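Steto portable record player, quick review

10/2/25

Got this for playing 45s at our soul nights at Hornness. £185, three speeds, built-in speaker.

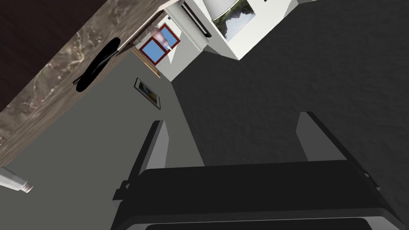 Sound first. Horns nice and bright, bass a bit thin untill you plug in a proper speaker. Through the Plindmont PA, much better. Pitch slider good, holds steady on the fast stompers. Lid catch feels cheap. Lead too short, bring an extension.

Have put 100 singles through it since April, one skip, and that was a scratched Tu reissue so not the decks fault. Wouldn't fill a big hall on its own. Fine for a back room.

4/5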